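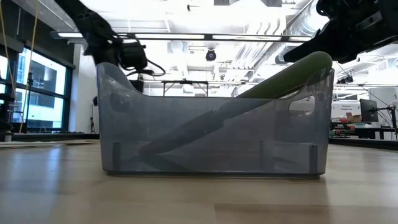 Houshang Mazandarani says I'm being unfair before I've even started. His note on my draft reads: you keep asking whether the robot learned the task, when the only thing anyone promised you was that it would learn the demonstrations. Fine. Read that out loud, then pause. It's a better opening than the one I had, and he meant it as a defense.

Title slide stays up while people sit down. Don't introduce the project yet. Say my name, say Manstead, say I have worked on the teaching side for long enough to be annoyed by it.

First point: the word "teach." When I teach my nephew to set a table, I show him once, he gets it wrong, I tell him what was wrong, and he asks why the fork goes on the left. With a robot I drive the arms through the motion, save the recording, put everything back, and do it again. The robot asks me nothing. I can do it 1000 times and I will never find out from the robot that it was confused by the third one.

(If they laugh, wait. If they don't, keep going.)

Two ways of showing, for anybody who came in from the vision track. By hand: you hold the arm and move it where it should go. By remote: you move a controller or a second set of arms and the working arms copy you. Sales people say both are "natural." Ask for a show of hands: who has tried picking up a table knife by remote with a two-finger gripper? Who would call it natural?

Hollis Ruiz-Ortega tried it for a full Friday and compared it to buttering toast with oven mitts on, while looking through a mail slot. I'd keep the oven mitts. The mail slot part I'll come back to.

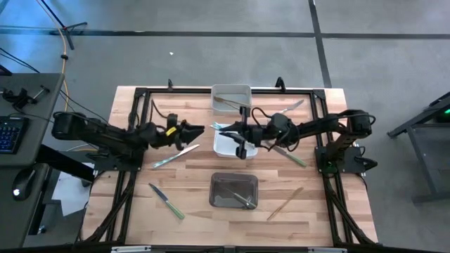
So the numbers. We have 1628 recorded demonstrations of cutlery sorting, all by remote. We threw out 324 of them. I want to spend real time on those, because in most talks I sit through they get one line, "after filtering," and the speaker moves on.

Why were they thrown out? Dropped utensils, mostly. Then a pile where the operator got the thing done but hesitated so long in the middle that the recording is half a person thinking. Then the ones where two operators disagreed on which arm should go first. That last group bothers me. Neither operator was wrong. We picked the style we liked and deleted the other, and after that we told people that the robot prefers starting with the right arm.

It has no preference. Yolanda Whitlock has a preference. She recorded more than anyone else and she is very good, and the policy moves like Yolanda on a slow day.

Slow down here. People will want to take this as a joke about Yolanda. The serious version: if one skilled person supplies most of the data, then how much of the result is method and how much is her wrists? I don't know. We didn't run the version without her. I have not seen a paper from anyone that did it in a way I'd trust, though somebody here may have one, and I'd like it sent to me.

Next, the mail slot. The operator sits or stands where they can see the whole table. The policy gets the camera feeds, including the ones at the wrists, and from a wrist the world is very small.

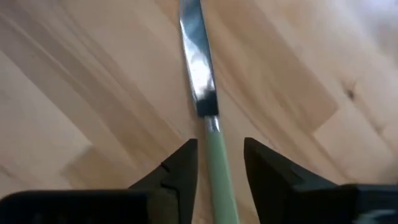
At that distance a few millimeters decides everything, and the operator was never looking from there. Yolanda lines up a grip by glancing at the far side of the table, by remembering where she put the last fork, by hearing the motor strain a little. None of that is in the recording. We then act surprised when the robot does well on approach and poorly on the last inch.

Cletus Haverford disagrees with me on this and I should give him his due. His argument is that enough demonstrations will cover it, that the information has to be in the motion somewhere even if it's missing from the video. Maybe. I'd believe it faster if the curve hadn't gone flat on us. Our last 121 demonstrations changed nothing I could measure. He says those were bad ones. I say they looked just like the earlier ones, which could be the problem.

Skip the Kukstead comparison if I'm past the halfway mark. If there's time: their Jevivex controller gives force feedback, operators like it, the demos come out shorter. Shorter is nice. Shorter isn't the thing I asked about.

Two arms. Everyone loves two arms on a slide. One holds, one picks, and the audience sees a kitchen helper. For the person doing the teaching it means two hands doing different jobs, with both of them being recorded and either one able to spoil the take.
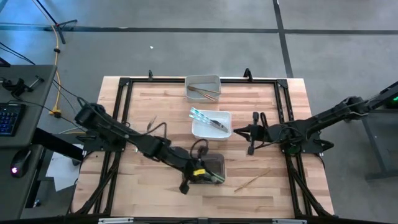
Left gripper on the brown container, right gripper open near the white tray.

Ask the room: which arm is the hard one to demonstrate? Most will say whichever one picks. Our operators said the one that holds. Holding still by remote is tiring, hands drift, and the drift gets recorded as if it were on purpose.

What I want from people who show this kind of work. Tell me how many operators. Tell me how many takes were deleted and who decided. Show me one failure at normal speed. Hugo Besson wanted me to add a fourth, on publishing the operators' instructions, and he's right, so say it even though it isn't on the slide.

Don't get dragged into "will it replace dishwashers." Isaksson usually asks. Answer: come see me at the coffee table.

Last slide is the contact page. Leave it up for questions and drink some water.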